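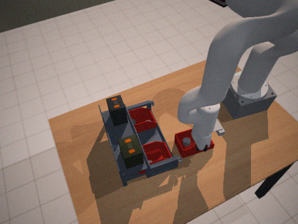 Hemi McAlister wrote to me after the last version of this talk to say that a river doesn't need a plan, it needs people to leave it alone, and that I had spent forty slides avoiding the point. I want to begin with that, and I'd like you to hold on to it while I talk, because I've come to think Hemi is about half right and I've been arguing with the other half ever since.

(Pause. Thank the hosts. Mention the coffee at the back, and that the side door sticks.)

Opening

Good evening, everybody, and thank you for coming out on 26th July when you could be sitting on a porch somewhere. I'm going to talk about small streams that run through towns, the kind you cross on your way to the grocery store without ever looking down. Ours is the Plindach. Some of you grew up throwing rocks in it, and a few of you have told me you fell in it, which I also did, in my good school shoes.

For most of its way through town the Plindach runs in a straight channel with hard sides. That was done to get rainwater out of the streets quickly, and it does get it out quickly. It also sends that water down to the Hurkeck neighborhood all at once, so the folks down there get the flooding that the rest of us used to have. (Go slow here. People from Hurkeck will be in the room and they know this better than I do.)

What lives in it now

More than you'd guess! We have dragonflies, a good many snails, mallards of course, and a kingfisher that works the stretch behind the bus garage. What we're short of is anything that needs gravel to lay eggs in, or shade in the middle of the day. In January the water is cold and clear and looks wonderful. By late summer it gets warm and thin, and the little fish have no deep spots to wait it out.

(If somebody asks about the herons, tell the story of the heron and the koi pond. Keep it short this time.)

The section we want to open up

The stretch we're proposing is 2,237 feet long, from the footbridge down to the old Price lumberyard. The idea is to take out the hard edge on the east bank, lay the slope back, and let the stream wander a little inside the strip the town already owns. We would plant willow and alder along the lower part and leave the upper part sunny, as the dragonflies seem to like it that way.

Now, back to Hemi. Leaving it alone is a lovely thought, and once the bank is open I would love to do exactly that for as long as we can stand it. But a channel with hard sides stays a channel with hard sides. You have to undo some of the old work before the stream can do any of its own — and then, yes, put the shovels away.

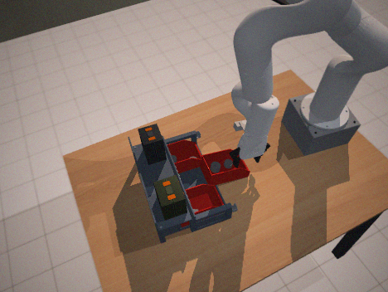
Money and plants

The Ornodus fund has set aside $4,000 for seedlings, and that buys us 3,658 of them at the nursery's price, if we take the small bare-root ones. They look like pencils. Please don't be disappointed when you see them. (Hold up the alder seedling. Don't forget it in the car again.)

The digging is a separate matter and comes out of the drainage budget, and I've been asked not to give a number for it tonight until the bids are opened. I know that's frustrating, and if you leave me your address I'll write to you when I have one.

Things people worry about

Mosquitoes come up every time. They like still water, old tires and clogged gutters, and a stream that keeps moving gives them less to work with. We'll keep an eye on the side pools all the same.

Parking on the lumberyard side: we lose 15 spaces. I won't pretend that's nothing if you work over there, and I'd rather hear about it tonight than after the trucks come.

Dogs are still welcome on the path. We'd like them kept out of the new planting for the first two summers, and there will be a spot by the footbridge where they can get down to the water.

Questions

(Leave plenty of time. Repeat each question for the back rows. The map stays up on the side table until they lock the hall, and the sign-up sheet for planting is next to it, with the good pen.)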